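Support > Bench Guides > Assembly Kits > Setting Out the Tray and Blocks

Setting Out the Tray and Blocks

This guide applies to the Lauritsen assembly kit as issued to the Jornham and Brememcombe workrooms. It covers the preparation of the table, the placing of the tray within the frame, and the fitting of the upright pieces. Allow 10 minutes for a first setup.

Before you begin

Clear the tabletop and wipe it with a dry cloth. Check each piece against the packing list. Printed markers must be flat, clean and fully legible. A marker that is scratched or lifting at a corner should be reported to Abílio Bastos in the stores office, quoting part number 624. Do not attempt to glue it back.

Placing the frame and tray

1. Join the frame segments on the table, pressing each joint together until the faces meet. Faint seams will remain visible and are acceptable.
2. Set the tray inside the frame with its marked wall toward the front rail.
3. Run a finger along the tray floor. Dust or grit under a block will cause it to lean.

Fitting the blocks

Pick up the tall piece by its sides, keeping fingers off the printed faces, and lower the rounded end to the tray floor. Do not force it. If it resists, lift it clear, turn it slightly and try again. The remaining uprights go on the right side of the tray, with the shorter one in front.
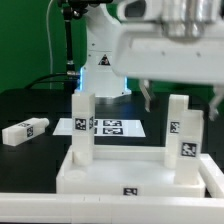

Tall piece standing at left, two uprights at right, and one block still lying on the table outside the tray.

Pieces not yet in use may rest on their sides on the tabletop - leave enough space between them and the frame for a hand to pass. Paper sheets may stay on the table, provided they lie flat and do not reach under the tray.

Checking the result

View the tray from the front at table height. Each upright should stand straight, with its front marker facing you. Correct any lean before moving on to the exercise sheet.

Putting the kit away

Lift the blocks out first, then the tray, and separate the frame last. Store the blocks in the divided box with markers facing up. The frame segments go in the long sleeve.

Guide prepared by Valter Cordeiro. Revised 11 January 2023.

Related guides
Cleaning Printed Markers
Replacing a Frame Segment
Plukgate Storage Box: Packing Order
Requesting Spare Parts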